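Servicing the linkage fingers on a hand-held gripper

I look after four hand-held grippers at Jekell, and the part I get asked about most is the fingers. The electronics more or less look after themselves. The fingers don't. They're black bars on pivots, they get squeezed and knocked all day long, and sooner or later one side starts to lag behind the other. You close the trigger, the left finger gets there first, and whatever you were picking up gets shoved sideways.

This is how I bring a pair back into line. It takes me 30 minutes per gripper if I'm left alone, and a good deal longer if Ademir Paiva is at the next bench telling me how he'd do it (he has a point more often than I'd like).

What you need

A soft brush, a lint-free rag, some cotton swabs, dry PTFE lube, two small hex keys, a strip of masking tape and a feeler gauge. Please don't use oil. I did for most of my first year, and all I made was a sticky black paste with fluff in it.

Step 1: Clean before you judge

Unplug the gripper and take the battery pack off the handle. Open the fingers as wide as they'll go and brush between the bars from the base out to the tips. If you've been doing fabric work you will be amazed at what comes out! Cotton is the worst for it. The lint packs in around the pivots and makes a perfectly good joint feel worn out, so don't order a single spare until you've brushed, wiped and tried it again.

Run a dry swab around the inside of each brass-colored eyelet. Gray fluff is normal. Shiny yellow dust means the eyelet is wearing, so write that one down.

Step 2: Check for play

Hold the handle still against the bench, pinch one finger near the tip and wiggle it side to side. Then do the other. You're comparing them with each other, so a little movement is fine as long as both have the same little movement. If one is sloppier, hold each bar in turn until you find the pivot that clicks.

Tighten that pivot an eighth of a turn, work the trigger a few times, and check again. It's very easy to go too far here. A pivot that's too tight feels lovely and solid in your hand and then drags when the finger closes, and you're back with a gripper that pushes things sideways.

Step 3: Line up the tips

Close the fingers slowly on nothing. The tips of the two inner bars should meet on the center line of the handle. I put a strip of masking tape along the body with a pencil line down the middle, which is Liis Krūmiņa's trick, and it beats squinting. If they meet off to one side, loosen the clamp screw at the base of the finger that arrives early, back it off a hair, and tighten it up again.

Then slide the feeler gauge between the tips. It should grip evenly from front to back. If it pinches only at the front, one of the bars is twisted, and you might as well swap it. I have never once straightened a bar and had it stay straight.

Step 4: Try it on cloth

Blocks and cups will flatter a badly set gripper. Cloth won't, so I finish on a soft piece with plenty of loose folds, and I go for a bunch of it instead of a single edge.

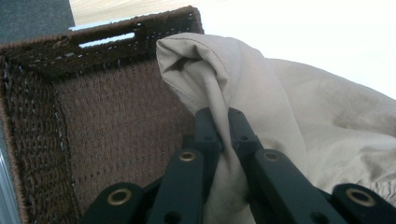
Inner bars closed on a bunch of beige cloth beside the woven basket.

What you want is pressure from both sides, with the cloth gathered between the tips. Lift it, hold it, give the handle a gentle shake, then let go and do it again. I do 8 lifts. If the bunch keeps creeping toward one finger, go back to Step 3. If it slides straight down through the tips, wipe them with the rag, and only after that start thinking about the trigger travel.

Watch the folds near the pivots too. Loose cloth loves to get drawn in between the bars, and if you feel it snag, open the fingers all the way before you pull.

Step 5: Lube and log

A tiny puff of PTFE at each pivot, work the trigger, wipe off the extra. Keep it well away from the tips – you'll be chasing a slipping grip all afternoon otherwise.

Then write down the cycle count. We do a full service every 2,000 cycles and a quick brush-out after any session with fabric. Last November I had one come back sloppy after only 583, and the culprit was a pivot screw I hadn't snugged up myself. Jovita Valdovinos now initials my log sheets, and I initial hers.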